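Paper and Board in Food Service: Handout 4
Coatings, joints and what happens after the bin 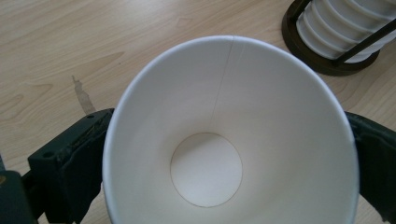 Miłosz Krajewska
Packaging Materials, Year 1
3 May 2019

Read this before the practical. It covers the same ground as the lecture but leaves out the slides on corrugated board, which will come up again in Handout 7. Words you need to know for the test are explained where they first appear.

1. Why paper needs help

Paper is a mat of plant fibres. The fibres are mostly cellulose, and cellulose likes water. Put a drop of water on plain paper and it is drawn along the gaps between the fibres and into the fibres themselves. The fibres swell, the bonds between them weaken, and the sheet loses its strength. Kitchen paper is made to do this quickly. Board for drinks and wet food has to be made so that it does not.

There are two stages at which the maker can do something. The first is sizing. A size is a substance added to the pulp, or put on the surface of the sheet, to slow down the movement of liquid. Sizing alone will hold off a splash or a short soak. It will not hold a hot drink for the length of a train journey.

The second is a barrier coating. This is a continuous layer on one or both faces of the board. The usual choice for hot drinks is a thin layer of polyethylene (PE) on the inside. Cold drinks are often served in board coated on both faces, because moisture from the air condenses on the outside of a cold container and would soften bare board from that side.

Wax was used widely in the past and is still found on some cold-drink containers. It softens with heat, so it is a poor choice for tea or soup.

2. Board weight and grain

The weight of paper is given as grammage, in grams per square metre (gsm). Ordinary office paper is 80 gsm. Cup board is much heavier, and the exact figure depends on the size of the container and whether it has one wall or two. Do not confuse grammage with thickness. Two boards of the same grammage can differ in thickness if one has been pressed harder.

Machine-made paper has a grain. More of the fibres lie along the direction in which the sheet ran through the machine (machine direction) than across it (cross direction). Board is stiffer along the grain and bends more easily around a line that runs with it. You can find the grain of a sample by bending it gently both ways and feeling which way pushes back less.

Fibres also swell more in width than in length. A damp sheet therefore grows more in the cross direction. Printers know this well, as colours printed one after another go out of line when the sheet changes size between passes.

3. Joints

A coated board container is normally made from two blanks. One is curved and becomes the wall. The other is a disc and becomes the base. The wall blank is wrapped around a tapered form and its two edges overlap to make the side seam. The base is set in and the lower edge of the wall is folded around it. Last, the top edge is curled outwards to make the rim.

With PE-coated board no separate glue is needed. The coating is heated until it softens, the parts are pressed together, and the joint sets as it cools. This is heat sealing.

The weak points are:

The side seam, where the cut edge of the board may be exposed on the inside. A cut edge has no coating on it. Liquid can enter there and travel along the board. This is called edge wicking.

The place where the seam meets the base. There are more layers here than anywhere else, and a small gap can be left at the step.

The rim at the point where it crosses the seam. A lid that fits well everywhere else may leak at this spot.

The curled rim is there for stiffness as well as comfort. A wall without it will go out of round when gripped. Try this with a strip of plain card – flat it folds easily, rolled into a tube it hardly bends at all.

4. Other coatings

PLA (polylactic acid) is made from plant sugars. It can be heat sealed. It is sold as compostable, but it needs the warmth of an industrial composting site and breaks down very slowly in a garden heap.

Water-based dispersion coatings are put on as a liquid and dried. The layer can be very thin. Some grades seal well, others need changes to the machine.

You will be given samples of two coated boards in the practical, labelled Trinine and Candach. Treat them as unknowns. Do not look for the answer in the supplier's leaflet.

5. After use

Coated board can be recycled, but not at every mill. The board is soaked and stirred in a pulper until the fibres come apart, and the plastic film is screened out. Coated board takes longer in the pulper than newspaper does, so mills set up for newspaper tend to refuse it. Food left on the board is a second problem.

The fibre itself is usually good. Cup board is mostly made from fresh long fibre, which is worth having. Each time fibre is recycled it gets a little shorter and weaker, and mills add fresh fibre to make up for this.

6. For the practical

Cut 8 strips from each board, half along the grain and half across it. Write the direction on each strip in pencil. Ink will run.

Weigh each strip dry, stand one end in the dyed water for 30 minutes, blot and weigh again. Measure how far the dye has moved in from the cut edge – the longest point, in millimetres.

Write-ups should be no more than 400 words, not counting the table of results. Include one source of error and say which way it would shift your figures.

Reading: Chmielewska course reader, chapter 7. The section on the Vataneo coating trial can be skipped.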